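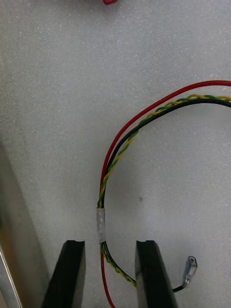
Wire harness with tape wrap and crimp terminal at the Zernuren bench cell.

Handling rules for taped harnesses in an automated cell

Posted by Zernuren Bench Team

Our department is preparing a written procedure for robotic handling of small wire harnesses. Each harness carries a red wire, a black wire and a twisted green and yellow pair, joined by a wrap of clear tape. The black wire ends in a crimp terminal. Please advise where the gripper should be permitted to take hold, and what records should be kept. The current draft, dated February, allows contact anywhere along the bundle.

Ataahua McKinnon

The draft should be narrowed before release. At Trimell, the procedure contains the following provisions.

Grip on wire insulation only. Contact with the terminal or its crimp barrel is prohibited.

Keep the fingers at least 21 mm from the tape wrap. Tape is a bundling aid and must not carry a pulling load.

After 3 failed picks, the cell stops and an operator inspects the harness before restart. The operator records the harness number and the reason for the stop.

The distance was set by trial on our own parts and should be confirmed on yours. Crimp acceptance should remain in a separate document with its own pull test.

Rikum

Agree with the above. Wipe the work surface at the start of each shift as well.

Yau

We permit gripping at the tape and have had no complaints. Finger pads are replaced every 60 days. The terminals on our product are fully covered, so this may not apply to yours.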